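August 2019

Up before the heat again, and I sat on the back step with my coffee and the notebook, which I have been neglecting since the plums came in. Seventeen jars of jam and I still can't look at a plum kindly. But I wanted to get down what has been going on with the quilt before it all runs together in my head.

The top is finished! I sewed the last border on last night with the radio going and the window open, and when I spread it over the bed it hung down on both sides the way it should, 72 inches across, and I stood there in my slippers feeling more pleased than a grown woman ought to. I started cutting in April, when it was still raining every other day and I had that cough. I remember laying out the first strips on the kitchen table and thinking I'd be done by summer. Well, it is summer, just the far end of it.

It isn't a fancy pattern. Plain bricks, the kind my grandmother made, each row shifted over by half so the seams never meet. She did hers from work shirts and whatever was left of the curtains, and I've still got one of them, gone so thin in the middle that the light comes through. I used bought cotton for most of mine, I'll admit, but I put in Papa's blue pajamas and the yellow dress from the Frade picnic, the one with the gravy stain (I cut around it). All told there are 175 bricks in it, and I must have ripped out and resewn a good many of them, the ones along the left side especially, where I'd let the seams get fat and everything started creeping downhill.

Now comes the part I dread, which is the quilting itself. I could send it out. The shop on Virnora Street has the long machine and would do it in a week, but she quoted me 250 dollars and I had to sit down on the bolt of flannel. So it'll be by hand, in the evenings, with the big hoop and my good thimble, if I ever find my good thimble. I've looked in the sewing box, the button tin, the pocket of the gray cardigan and under the couch cushions, where I found a pencil and a very old cough drop.

The color for the binding is keeping me up, too. I had been set on navy the whole time and now I'm not. I keep going back and forth between dark green and red, and I've pinned a bit of each along the edge, one on either side, and walk past it with my eyes half shut.

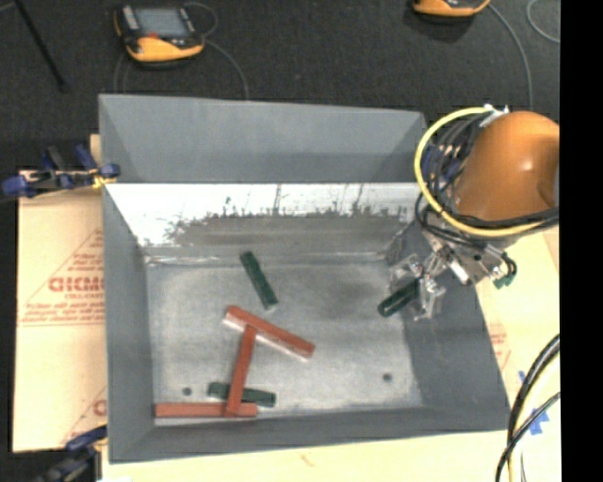 Dayana Henao wrote back this morning about the binding and she is all for red, cut on the bias, a little wider than I'd planned, and she says that if I go with green I'll be sorry the first time I see it by lamplight. She also thinks I should wash the red twice with a scrap of white before it goes anywhere near the quilt, and I expect she's right about that much. I'm less sure about the bias. It eats up so much cloth, and the edges are all straight anyhow.

I'll sleep on it. In the meantime I need batting, and safety pins, the curved ones, and I promised to take the neighbors their share of the jam. The tomatoes want picking too. Maybe I'll baste tomorrow if the floor's clean enough to lay it out on, and if the cat can be talked into the other room.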